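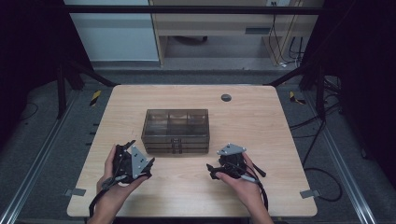
Sorting, Storing and Labeling Small Hardware: An Interview with the Parts Room Lead at Clotbridge

Clotbridge repairs and rebuilds sewing machines, both household and light industrial, and keeps its spare parts in one room behind the workshop. The parts room lead has run it for five years. We talked on 11/4/20 about how a shop decides what to keep, how to keep it, and when to throw it out.

The stock is mostly small. Needle clamp screws, thumb screws, tension springs, bobbin case latches, feed dog screws, felt washers. At the last full audit the room held 398 separate part numbers, of which the lead considers fewer than half to be active.

"Active means a mechanic has asked for it in the last three years," the lead said. "The rest is there for machines we still see now and then. The mistake is to store both kinds the same way."

Active parts go in shallow divided boxes close to the bench. Slow parts go in labeled envelopes, filed by part number in steel drawers along the back wall. The divided boxes take more space per part, but a mechanic can see the contents and pick one piece without tipping anything out. The envelopes are slower to use and much denser.

Asked how the compartments are assigned, the lead described a rule that took some time to settle. Parts that look alike are never placed side by side.

"We used to go by size, smallest to largest, left to right. It looks tidy. Then somebody drops a screw back one compartment over, and the thread is different, and you find out when it binds halfway into a casting. Now a screw sits next to a spring, and a spring sits next to a washer. If a piece is in the wrong place, you can tell by looking."

Thread is the main source of trouble in this trade. Many older machines use screw threads that match neither common inch sizes nor metric ones, and a near match will start by hand before it jams. The shop keeps a thread plate at the counter, a drilled and tapped steel block with each hole stamped. Every loose screw is tried in the plate before it goes back into stock.

"If it doesn't run in freely with two fingers, it goes in the reject cup," the lead said. "We don't argue with the plate."

Labels have been through several versions. Handwritten tape lasted a few months before oil lifted the edges. Printed paper under clear tape did better but yellowed. The current labels are printed on polyester stock and carry the part number, a short name, the thread where there is one, and the reorder point. Machine models are left off on purpose. One screw may fit a dozen models, and a label that names only two of them leads people to believe it fits only those two. Cross-references are kept in a binder and in a spreadsheet, and the binder gets used more.

Two suppliers cover most of the ordering. Rurkine provides springs and felt. Ackah provides screws and small turned parts, with a minimum order of 900 pieces on anything made to drawing. That minimum shapes what the shop is willing to have made.

"For a screw we use every week, it's fine. For something we use twice a year, I'd be leaving it to whoever has this job after me," the lead said. "In that case we take them off scrap machines, clean them, and plate-test them."

Salvaged parts are kept apart from new ones, in envelopes with a red corner. Springs are never salvaged. The lead was firm on this point: a used tension spring may look sound and still give an uneven stitch, and the labor spent finding the fault costs more than a new spring.

Rust is controlled with closed drawers, desiccant packs changed every November, and a light wipe of oil on bare steel. Felt parts are stored dry and away from the oiled stock — they wick it up and swell. Rubber rings and belts have their own drawer, marked with the date of receipt, and are discarded on age whether or not they show cracks.

Stock records are kept in Drodix, an inventory program the shop adopted after two years of paper cards. The lead gave it a mixed review. Reorder alerts work well. Unit conversion does not, and a part bought by weight and issued by the piece needs a manual correction each time a bag is opened.

"I still weigh the bag, weigh ten pieces, and do the division on paper. Then I type in the answer."

The next job is a review of the slow stock. Each envelope will be checked against the service records, and anything with no matching machine in the area will be offered to other shops before it is scrapped. The lead expects the work to take most of the winter, one drawer at a time, starting with the bobbin case parts.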